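How I Pack a Plain Black Backpack for Three Nights Away

I've been using the same kind of bag for years now. Black, soft, no frame, the sort of thing you see under every third seat on the bus. I get asked about it more than anything else on this site, mostly by people who own one just like it and can't get a weekend's worth of clothes in there without looking like they're carrying a beach ball. So let me walk you through what I do, start to finish. It takes me one mug of coffee, more or less.

Step 1. Empty it. All the way.

I know you think it's empty. Mine never is. Last August I pulled out a train ticket, two hair ties and a granola bar I'm not going to discuss. Open every zipper, turn the bag upside down over the trash and give it a good shake, then run your fingers along the bottom seams where the crumbs live. If it needs a wipe, use a damp cloth with a drop of dish soap and let it air out overnight with everything open.

Step 2. Lay it flat on a table.

Please don't pack on the bed! The mattress sinks, the bag sinks with it, and you end up stuffing things into a hole. A table or a counter gives you something to push against. I put mine down with the top pointing away from me and let the straps fall wherever they want for now. 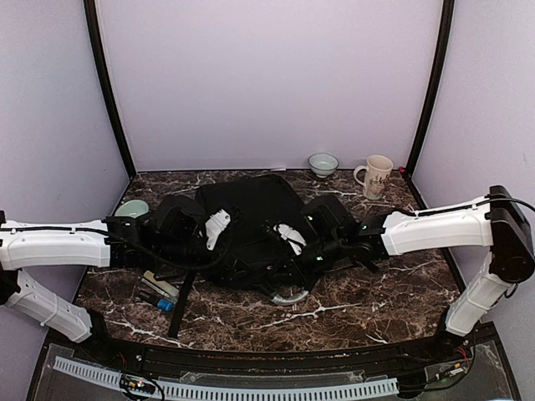

Then I loosen every strap as far as it'll go. If the compression straps are cinched up from your last trip you've lost a third of your space before you've even started, and you'll be blaming your sweater for it. Find the main zipper and run it open and shut a couple of times while the bag has nothing in it. If it catches, rub a plain candle along the teeth. My neighbor Nosipho Venter swears by pencil lead instead, and her zippers are older than mine, so take your pick.

Step 3. Soft things first, along the back panel.

The back panel is the side that'll sit against you. I start there with one folded sweater or a pair of jeans laid flat from bottom to top, and it works like a bit of padding. Anything hard goes on the other side of that layer. I learned this the summer I walked all over Keletti with the corner of a hairdryer in my spine.

Step 4. Roll, then fill the corners.

T-shirts and pajamas get rolled, snug but not strangled, and they go in standing up so I can see all of them at once. Socks go in the bottom corners. Push them right down with your fingertips — those corners hold more than you'd think, and filling them gives a floppy bag some shape. Shoes, if you must, go heel to toe at the bottom with more socks inside them. I use one packing cube, an old Jorkine one, for underwear and that's it. I used to have 5 of them and all I did was unzip things.

Step 5. Heavy stuff high and close.

Chargers, a book, the toiletry bag. These want to be near your shoulder blades, right up against that padding layer. If they're down low or out at the front the bag pulls backward and your shoulders will complain by lunchtime. Toiletries go in a plastic bag with the air squeezed out. Yes, even the solid shampoo.

Step 6. Close it in two passes.

Zip halfway, stop, and press down on the fabric with your palm to push the air out. Then do the second half. Hold the two sides together just ahead of the pull with your other hand so the teeth aren't doing all the work. If you're leaning on it with your elbow, take something out. (It's the second sweater. It's always the second sweater.) 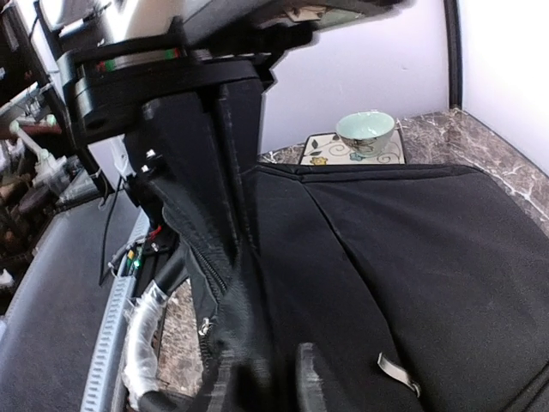
Up close with the black fabric. The small metal clip is near the lower right.

Last thing, tighten the side straps a little at a time, left, right, left, right, so the load doesn't end up lopsided. Roll up any long strap ends and catch them with a rubber band. Put it on and walk up and down the hallway once before you leave the house. If something pokes you now, it'll poke you all weekend!

I'll do a cold weather version when I've worked out what to do with boots. If you've managed it in a bag this size, leave me a comment.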